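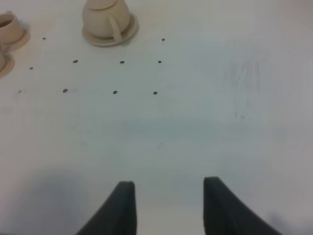

Giving up the second cup

January 4, 2018

I stopped drinking coffee after lunch in December, and I've now gone 30 days without slipping. A few people have asked how it went, so I'm writing it down once and will point them to this post.

Some background. I used to drink three cups a day. The first was at home before work, the next at my desk around ten, and the last one in the middle of the afternoon from the Hotis on the corner. I never thought of the last one as a problem. I fell asleep fine. What I didn't do was stay asleep. I would wake up at 2 and lie there going over the grocery list, or whether I had locked the car.

My doctor brought it up at a checkup for something else. She asked when I had my last coffee of the day and I told her, and she raised her eyebrows and wrote it down. That was the whole conversation.

The first week was dull and a bit unpleasant. I had a headache on the left side for two afternoons and I was short with my family, for which I have apologized. I tried decaf from Flirkon, the one in the green bag, and it tasted like the water you rinse a pot with. I gave the rest of the bag to my brother-in-law, who puts so much milk in his that he hasn't complained. 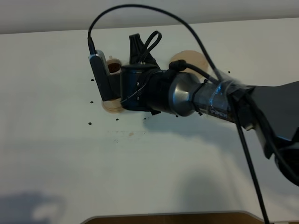 By the second week I had worked out that what I wanted at three o'clock was mostly the walk. So I kept the walk. I go down Cruickshank Street as far as the hardware store and come back on the other side, and I buy nothing. It takes about as long as standing in line did. When it's raining I do the stairs in our building, which I like a lot less.

Tea has been fine. I have black tea in the morning if the coffee has run out and mint in the afternoon. I bought a box of the rooibos that everybody recommends and I'm getting through it slowly.

As for sleep, it's better but not perfect. I still wake up some nights. The difference is that I usually go back to sleep before I get as far as the grocery list. I didn't track it with an app or a watch, so that's all the data I have.

I did have one cup after dinner at a wedding the weekend before I started counting, and I was up until the birds. I'd do the wedding again but skip the cup.

The morning coffee stays. I'm using up the last of the holiday beans my sister gave me, and after that I'll go back to the regular ones from the supermarket. If anyone knows of a decaf that tastes like something, leave a comment.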